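Folding at Trudmont: A Gallery From Our Linen and Laundry Floor

Hello and welcome! If you've followed our pages for a while, you know that we at Trudmont wash, fold and deliver clothes for households and small guesthouses all over the Grinden side of town, and that for most of our history every last sleeve was folded by hand. In September we began bringing automation into the folding work, a little at a time, and so many customers have asked how it's going (and how our people are getting along with it) that a gallery page seemed overdue.

A word first about what has changed for the folders themselves. We handle 600 pieces on a full day, and by late afternoon wrists and shoulders used to let you know it. Now the plain, repetitive pieces are slowly moving over to the Eltuleo system, and the folders spend more of their shift on mending, stains, delicate things and talking with customers, all of which they tell us they had been squeezing into the corners of the day. Nobody's hours were cut, and 12 folders have taken the training so far. Some took to it right away and some grumbled for a good while - both are fine with us!
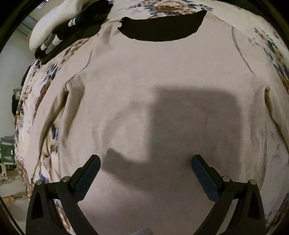
Beige sweatshirt, spread out on a flowered bedspread, with the gripper open over it. Sleeves first or hem first? Ask two of our folders and you'll get two answers.

That question has turned into a friendly quarrel in the break room, by the way. A person who has folded for years doesn't think about where her hands go, she just goes, and having to put it into words for a machine has been an odd and rather lovely experience. We've had people stop halfway through a shirt and laugh because they couldn't say what they did next. The folding notes now fill five binders, and the one for knits is the fattest by far, what with all the ways a soft sleeve can bunch up under the arm.

The notes are kept on the shelf by the Won counter, and regular customers are welcome to leaf through them while they wait. If you have a folding habit at home that you swear by, write it on a card and leave it with us. We read every one, usually out loud, usually over coffee.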